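Two-arm sorting task: how many demos before I train, and do I reset the table the same way every time?

Posted by pluvo_sam

Hi all! I'm teaching a pair of arms to sort small stuff into baskets by remote control (leader arms on my desk, followers on the table), and I'm at 420 episodes. The policy I trained last night reaches for the right thing and then just sort of dithers over it. Very annoying to watch.

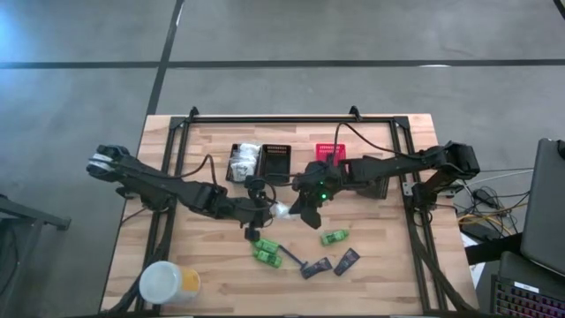
I've been putting everything back on the same spots between episodes, more or less, because I'm tired and it's quick. My buddy at Skomow says that's my whole problem. I also stop and think a lot mid-episode -- like, the gripper hangs there for a few seconds while I work out which arm should go. Do I need to throw those out, or just record more? I'd love to not start over.

marisol_k

Don't start over! I had the same dithering at 567 episodes and most of it was my pauses. The robot copies what you do, and if you hover, it learns to hover. I went through and trimmed the long waits, tossed the worst ones, and it got a lot more decisive. Decide which arm takes what before you hit record and stick to it.

Your buddy has a point about the layout too. Slide things over, turn them, swap their places. I do a quick shuffle with my eyes half closed and call it good. Small things lying close together are worth extra episodes, they gave me the most trouble by far. 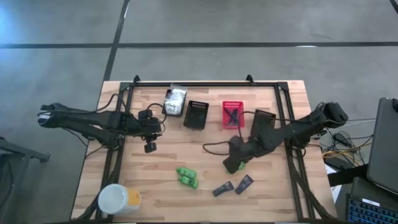
Right gripper hovering over a small green item, with the baskets along the back.

brarkine_fan

just get more data. we did 3,502 and it works fine

oldgearbox

More data helps, sure, but 3,502 sleepy episodes would still be sleepy. I'd record 50 good ones with a mixed-up layout, add them to your trimmed set and retrain before doing anything bigger. Also check for lag between your hands and the followers. Mine was bad on the Verbeke controller until I moved it to its own USB port, and I'd been blaming my driving for weeks. Take breaks, too. My episodes from after 10 p.m. were junk and I ended up deleting all of them.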